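Subject: Re: Basket stock for the Malten reading room
From: Cormac Horgan
To: Grenby Furnishings and Supplies List
Date: 4 July 2026

Dear colleagues,

Skye Strachan wrote:
> Please confirm which basket is to be placed on the tables at Malten.
> The May order form lists two sizes and does not say which
> is meant for small loose items.

The shallow rectangular model is the one intended. It is woven, tan in color, and has rounded corners and a braided rim. Branches should use item 141 on the order form and disregard the deeper model, which remains assigned to the coat area.
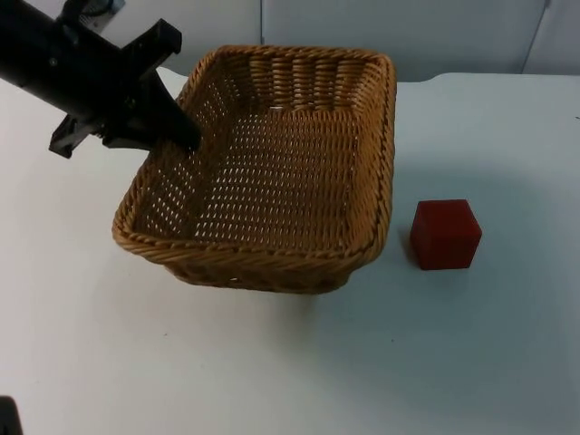 Woven basket, item 141, on a white table.

Members are asked to note that the weave has small gaps. Pins, beads and paper clips should be kept in a lidded tin. Blocks, counters of a fair size and similar pieces may go directly into the basket. Liners will not be supplied under this order, and branches wishing to have them should apply to Boltard separately.

Each reading room will receive 3 baskets. The remainder of the 50 ordered will be held at Grenby until requests have been received from all 11 branches. Baskets should be set well onto the tabletop and emptied at closing.
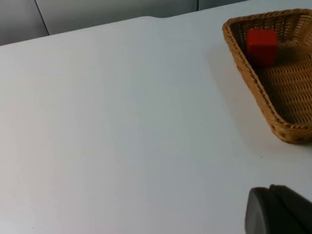

Oisín Phelan asks that the blocks be returned to their own box each evening, as the Malten sets were incomplete at the May inventory and replacement pieces cannot be ordered singly.

That request is accepted and will apply to all branches.

Respectfully,
Cormac Horgan
Furnishings and Supplies, Grenby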